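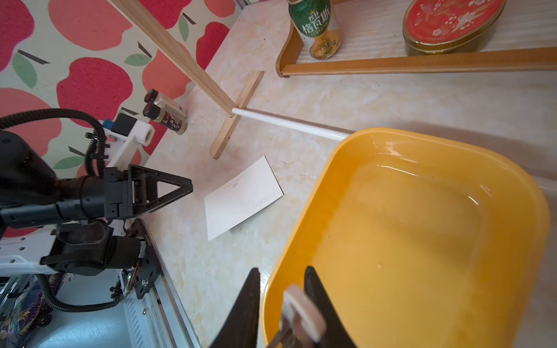

Stamp soaking is back at the Lustwood Community Hall, and the first session filled up in two days! Thenmozhi Chowdary, who started the evenings last November, wants more people to try getting old stamps off their envelopes and postcards the slow way, with plain water and a bit of patience. All it takes is a basin like the yellow one on the counter, with shallow clear water in it, and somewhere flat to let the stamps dry. The apple wallpaper in the kitchen has fans of its own by now, and there is already talk of an apple-themed album page for the spring show.

The next evening is Tuesday, February 14, 2023, and yes, that's Valentine's Day — bring a date, or bring your grandmother's old love letters (just the envelopes, please). The hall has been given a collection of 800 postcards and covers from the Annamalai family of Eltow, and a good part of it is still waiting to be sorted. There are some lovely old farm and fruit stamps in there, and anyone who helps out can take home a few duplicates.

"I love the moment when the paper lets go," Chowdary said. "You can't rush it, so you end up talking to whoever is next to you."

Sessions run 90 minutes and are free. Blotting paper and tweezers are provided, and beginners are very welcome — kids too, with an adult. Sign up at the front desk or at the Brirkier bookshop.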